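Notes for Flistbridge talk – good practice for small pick-and-place cells

Slot is after lunch so keep it moving. Say who I am, say Juntunen, skip the company history.

Start with the fence question. Everyone asks it. "It's a small arm, do we need a fence?" Wrong place to start. Risk assessment first, then decide. The whole job gets assessed – arm, gripper, the thing it's holding, the table, the person reaching over.

Danica Stojanović's point from the Huklow visit: a safe arm holding a knife is a knife. Pause here.

Speeds. Our house rule is 500 mm/s for normal running, nobody inside the line. Teaching by hand much slower, hold-to-run pendant, one person in charge of it. Do NOT read out the table, it's in the handout.

Change log. If you swap the fingers you redo the assesment. If you swap the product, same. Jaxon Cloutier will probably heckle about paperwork – it's 2 pages, tell him so.

E-stops – reachable from where people really stand. Ask for hands up, who has tested theirs in June? Wait for the silence.

Clornent trial: 400 picks before sign-off, then we moved it to 600 after the first lot. Say why (shiny packs). Don't get dragged into the vision stuff, there's a seperate talk.

Next slide, leave it up while I talk.
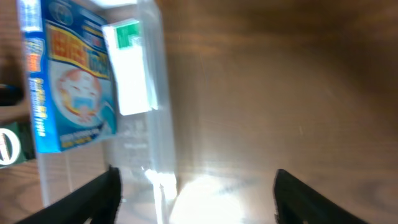

GRIPPING AND CONTAINERS

Clear plastic with glare off it. Box sitting at an angle inside, white pack next to it. Rules we use:
– check lighting at the start of every shift
– fix the container down or treat it as something that can move
– no fingers in the gap between the gripper fingers, ever, even on pause
– set grip force on the weakest pack, write it on the job sheet

Ask the room: who signs for that force figure? Should be a name.

Questions. If short of time drop the change log bit and go straight to e-stops.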